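# Bindley B2 Leaf Porometer

The Bindley B2 is a hand-held porometer for measuring how freely water vapour passes out of a leaf. It is made by Hamann and sold in the UK through Asgate. The B2 replaces the older Doditz clip meter, which is no longer supplied, although sensor pads for it are still in stock.

The B2 suits nursery growers, tree officers and teaching labs. It works on broad leaves from most garden and woodland trees. Needles and very narrow leaves need the slotted head, sold separately.

## How it works

The clip closes over a small patch on the underside of the leaf. Two humidity sensors sit at different distances from the surface, and the meter works out the conductance from the difference between them. A reading takes 15 seconds once the head has settled. Results are shown on the display and saved with the time and air temperature.
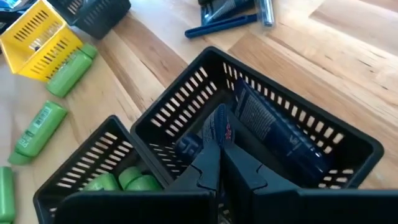
Leaves should be read on the tree wherever possible. The pores begin to close soon after a shoot is cut, and a cut leaf gives a low figure within minutes. If shoots have to be carried back to a bench, stand the stems in water and keep them shaded. A black plastic basket with slotted sides will do for carrying the pots, as air can move through it and drips run out. Line it with a damp cloth on hot days and lift the cloth away before reading, or the air close to the leaf will be too moist.

Keep aerosols and hand creams away from the head. Solvent vapour upsets the sensors — they normally recover overnight, but a heavy dose means new pads.

## Specification

| | |
|---|---|
| Reading time | 15 seconds |
| Weight with battery | 230 g |
| Battery life | 22 hours |
| Sensors | 2, replaceable |
| Display | Backlit, readable in sunlight |
| Data transfer | USB cable |

## In the box

- B2 meter and leaf clip
- Calibration plate and filter papers
- Spare sensor pad
- USB cable
- Carrying case and printed manual

## Calibration

Check the meter against the plate at the start of each day, and again if the air temperature changes sharply. Wet the filter paper with distilled water only. Tap water leaves a crust in the holes of the plate — soak it in white vinegar if this has already happened.

Meters bought before February need a software update to use the slotted head. The update is free and can be loaded over the USB cable.

Page updated 28 March 2019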